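Lanstead swap room moves to open bins for small items

LANSTEAD – The swap room on Villalba Street has started putting its small donated goods into open gray bins, ending the bagged grab packs it had sold since it opened.

The change took effect in August. Visitors now find the bins on tables along the window side of the room, with toys, small household goods and empty containers mixed together. Anything in a bin can be taken free of charge, up to five items per visit. Larger goods, such as lamps, chairs and boxed games, stay on the shelves at the back and are still priced one by one.

Renata Garrido, who runs the room for the Nellell neighborhood association, said the bagged packs had stopped working well. People bought a bag for one thing they could see through the plastic and left the rest on the counter or by the door. Staff then had to sort the leftovers a second time.

"We were handling the same toy car three times in a week," Garrido said. "Now it goes in a bin and it stays there until somebody wants it."

The association spent $800 on the changeover. Most of that went to tables, and $500 of it came from a grant by Vunell, the hardware store on the same block. The bins were already in the building. They came from a parts supplier that closed its Lanstead warehouse, and they show their age, with scratches and worn patches on the inside.

Spring clamps hold neighboring bins together at the upper corners. Garrido said that was done after one got pushed off a table on the first morning.

Contents change through the day. One of the bins holds a toy long-necked dinosaur, a pale yellow egg-shaped piece, a small bright blue object, two clear containers and a black cylinder that looks like a small flashlight.

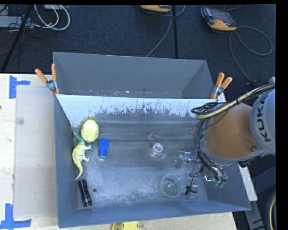
Leandro Echeverría said he liked being able to dig through everything but wished the toys were kept apart from the household goods, as his children lose patience when they have to move jars and lids to get to the animals. He also asked for one bin to be set lower so that younger kids could reach in without being lifted.

Garrido said a lower table is on the list for the fall. Sorting by type was tried for a short time and dropped. Small goods arrive in mixed boxes, often from a cleared-out kitchen drawer or a child's room, and separating them took up most of the morning shift. Staff do still pull out some things before they reach the tables. Knives, medicines, loose batteries and anything broken or sharp are set aside, and glass goes to the shelves.

The room took in more than 3000 small items last year, according to the association's count. Under the old system, a good part of them sat in storage waiting to be bagged. The storage closet has since been cleared, and the association plans to use it for winter coats.

Under the new rules, donations of small goods should be brought in a box or bag that the donor does not need back. Items should be clean and small enough to hold in one hand. Toys that take batteries are accepted with the batteries removed. Stuffed animals are not being taken for now.

The swap room is at 34 Villalba Street, one flight up from the side entrance, and there is an elevator next to the mailboxes. It opens at 10 a.m. and closes at 4 p.m. Donations are accepted until 3 p.m. Visitors should bring their own bag.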